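プレスリリース
2023年3月6日

街の小さな食料品店「マーチャンド」、テンヴィル店をオープンします!

こんにちは、マーチャンド広報のユルギタ・キヴィです。うれしいお知らせがあります。テンヴィルの駅前通りに、私たちの2号店がいよいよオープンします!

1号店を始めたころから「仕事帰りにさっと寄れる店がほしい」という声をたくさんいただいていました。物件探しは正直かなり難航しまして(私も何度か不動産屋さんで途方に暮れました)、昨年12月にやっと今の場所が決まったんです。売り場は32坪、こぢんまりしていますが、飲みものとお惣菜にはかなり力を入れています。

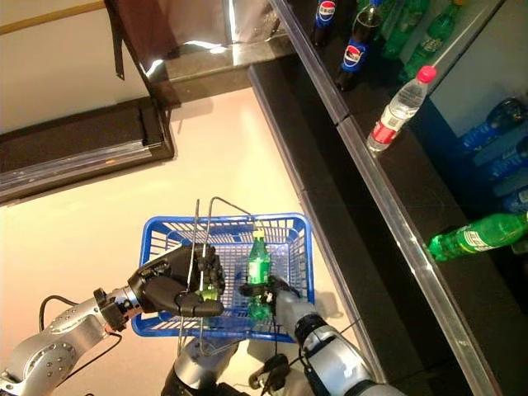

青い買い物かごと緑色のボトル

店長はカーラ・モンテスです。1号店でお惣菜を担当していた人で、豆のサラダを作らせたら本当においしい!新店では186種類を超える飲みものを並べたいと張り切っていて、仕入れ表が毎週のように書き直されています。私のおすすめは地元ナーキアのりんごジュース。甘すぎなくて、揚げものによく合います。

開店後しばらくは、毎日17時からお惣菜の試食も行います。その日に何が出るかはカーラの気分しだいなので、私にもまだわかりません。お子さん連れもどうぞお気軽に。駐輪場は店の裏手にあります。
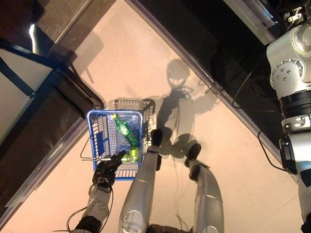

取材・お問い合わせについて

開店前の取材も歓迎です。店内の撮影やカーラへのインタビューをご希望の方は、マーチャンド広報のキヴィまでご連絡ください。仕入れや商品のお取り扱いに関するご相談は、ウェイン・ロビショーが担当しています。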